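Section 4: Stocking and facing up your Zudden shelf unit

OK, so if you've followed along from Section 3 your unit is standing, it's level, and you've stopped finding spare screws in the carpet. Now for the part I like best, which is filling it! I've set up a fair few of these for Idahosa (the corner shop side of things as well as the staff canteens) and I still do it in the same order every time.

Before you start

Wipe down every shelf with a barely damp cloth and let it dry. Have a go at the white front lips too, they're the bit customers look at and they show every thumbprint. Then bring your cartons over, but leave yourself room to kneel. You will be kneeling a lot.

CAUTION: Don't load anything until all 4 shelf clips on each level have clicked in. Give each shelf a good push down with your palm. If it rocks, go back to Section 3.

Filling the shelves

1. Decide what lives where. My layout is drinks up top and snacks on the middle shelf, with the bottom left until last.

2. Start the drinks at the left end. Put your colas together, then your next flavour, and keep each colour in its own run. A stray green bottle in among the red labels looks like a mistake from right across the shop.

3. Stand each bottle down flat on its base before you let go. Soft drink bottles have those bumpy moulded bottoms, and one that's perched on a price strip will lean on its neighbour.

4. Put canisters and tubs at the far end, after the bottles. They're a different shape and they make a tidy full stop to the row.

5. Fill the middle shelf with your snack packets. Biggest packs at the back, and don't cram them in, chips hate it.

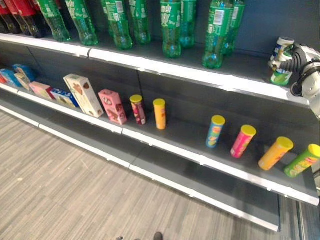

Fig. 9. Drinks on the top shelf, snacks on the middle shelf, bottom shelf still to be stocked.

Notice the gaps between some of the bottles in Fig. 9. We fix those next, in what shop people call facing up.

6. Draw the front bottles forward until they sit just behind the lip, then bring the others up behind them.

7. Even out the spaces. I use two fingers' width, but it's your shop, so suit yourself.

8. Turn every label to the front. Some green bottles have their barcode panel on show in our picture, and you want the brand name facing out instead.

9. Stand back a few paces and have a look. Then fix the one that's bugging you (there's always one).

NOTE: On a charcoal unit the back panel makes gaps look deeper than they are. If you're low on stock, spread the front row out evenly and leave the back row bare.

The bottom shelf

Multipacks and cartons of water go here, or the Zitetti slide-in baskets if you bought the set. Slide heavy things in, don't drop them. If you're not using it yet, leave it clear and give it a dust when you do the floor.

Spare price strips come in the Flilen accessories bag. Fitting those is Section 5.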